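Section 4. Setting Up the Two-Arm Station for Club Sessions

Tatness Robotics Club, Station Manual
Maintained by Thongchai Intarasuk. Last revised 28 Jun 2024.

This section covers mounting checks, power-up, homing and the carton-folding exercise. Complete Section 3 (Host Computer and Accounts) first. Members who have not passed the station check-out may carry out steps 4.1 and 4.2 only, with a supervisor present.

4.1 Before You Start

1. Sign the station log. Write the name of the team lead and the exercise number.
2. Confirm that the emergency stop is pressed in. The station must always be left in this state.
3. Confirm that the station key is in the Cekusent power unit and turned to OFF.
4. Check both arm base plates for movement. Push each base by hand, front to back and side to side. If either one shifts, tag the station out and stop.
5. Look along each cable from the base to the wrist. The cable must follow the outside of the elbow and must be tied to the white links.
6. Remove bags, drinks and laptops from the tabletop.

CAUTION: Do not move an arm by hand while the power unit is on. The joints hold position, and forcing them strips the gears in the elbow.

Note: A tie that has slid toward the elbow will pinch the cable at full bend. Slide it back to the middle of the link. Do not cut it off and fit a new one unless the old one is broken.

4.2 Cable Slack at the Wrist

The cable needs a loop at the wrist large enough for the gripper to turn through its full range. Most faults reported during the April round came from loops that had been pulled tight to look neat.

1. With power off, turn the wrist by hand to its left stop. Use two fingers only.
2. Check that the loop still has slack.
3. Turn the wrist to its right stop and check again.
4. If the loop goes tight at either stop, loosen the nearest tie and feed cable up from the elbow.
5. Repeat for the other arm.

4.3 Power-Up

1. Turn the key on the power unit to ON. Wait for the fan to settle.
2. Check that the electronic module below each arm base shows its lights.
3. Stand outside the floor line. Ask everyone else to do the same.
4. Release the emergency stop by turning it clockwise.
5. On the host computer, open Chuensuk and select Connect.
6. Wait until both arms are listed as READY. If only one is listed, go to 4.7.

CAUTION: The arms may drop slightly when the emergency stop is released. Keep hands away from the space under the elbows.

4.4 Homing

1. In Chuensuk, select Home, then Left. Wait for the arm to stop.
2. Select Home, then Right. Do not home both arms together.
3. Read the reach value for each arm. It should show 465. Any other value means that homing has failed and must be repeated.
4. If homing fails 3 times in a row, turn the station off and report it in the log.

Homing speed is fixed. Students may not change it in the settings file. Teams that need a faster start should save a parked position instead, as described in Section 6.

4.5 Gripper Pads

Pads are a consumable item. Each team draws its own pads from the Clidcombe parts drawer and signs for them.

1. Press the emergency stop before touching a gripper.
2. Check each foam pad for loose ends. A loose end can catch under the edge of a sheet and lift it at the wrong time.
3. Press down any lifted section from the base toward the tip.
4. Replace the pad if it will not stay down or if the gripper base shows through it.
5. Release the emergency stop and run Open and Close once on each arm.
6. Write the pad change in the log, including the side (left or right).

Note: Small tears along the side of a pad do not affect grip and are not a reason for replacement.

4.6 Carton-Folding Exercise

The exercise is scored out of 89 points. The points sheet is in Appendix B. A run begins when the team lead says "start" and ends when both arms are back at the parked position. The time limit is 18 minutes, including resets.

1. Place the flat carton on the tabletop between the two grippers, with the main crease running left to right.
2. Place the other items listed on the task card. Leave a clear path for each wrist.
3. Move each arm to its pre-grasp position at low speed.
4. Check the view from the wrist camera before closing a gripper. The gripper finger should be visible in the picture, along with enough of the tabletop to judge distance.
5. Fold along the main crease first. Side flaps come second.
6. Park both arms before anyone reaches in to reset the carton.

CAUTION: Metal items on the table can damage a finger if the gripper closes on them at full force. Use the low force setting near handles, corners and latches.

Fig. 4-1 (arms over the tabletop) and Fig. 4-2 (close view at the gripper)

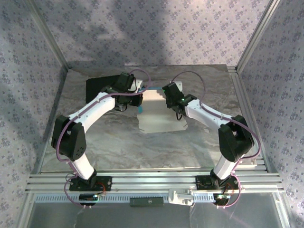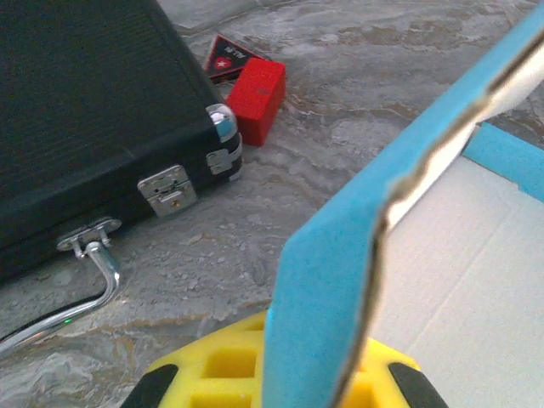

Item placement accounts for more lost points than folding does. The task card gives positions for the starting layout only, and the team lead is responsible for checking them before calling the start. Leave a hand's width between any hard item and the carton wherever the card allows it. Treat a case with a projecting handle as larger than its body: in Fig. 4-2 the chrome handle hangs from the lower front edge of the black case, so the clearance must be measured from the handle. Stand small blocks where the wrist camera can see them past the case. An item that falls during a run stays where it lands until both arms are parked, and the team takes the penalty shown in Appendix B.

4.7 Common Faults

Only one arm listed as READY
Press the emergency stop. Turn the key to OFF and check that the plug at the module is fully seated. Repeat 4.3 from step 1.

Arm stops partway through a move
Check the wrist loop as in 4.2. If the loop is free, read the fault code in Chuensuk and look it up in Appendix C.

Gripper closes but the carton slips
Check the pads as in 4.5. Wipe the carton and the pads with a dry cloth. Do not use tape or glue on the pads.

Wrist camera view is frozen
Close the camera window and open it again. If the view is still frozen, restart Chuensuk with both arms parked.

4.8 Shutting Down

1. Park both arms.
2. Press the emergency stop.
3. Select Disconnect in Chuensuk and wait for the message "Closed."
4. Turn the key to OFF and leave it in the power unit.
5. Return cartons and task items to the shelf. Bent cartons go in the practice bin.
6. Complete the log. Enter the run score, pad changes and any fault codes.

Continue to Section 5, Recording and Replaying a Run.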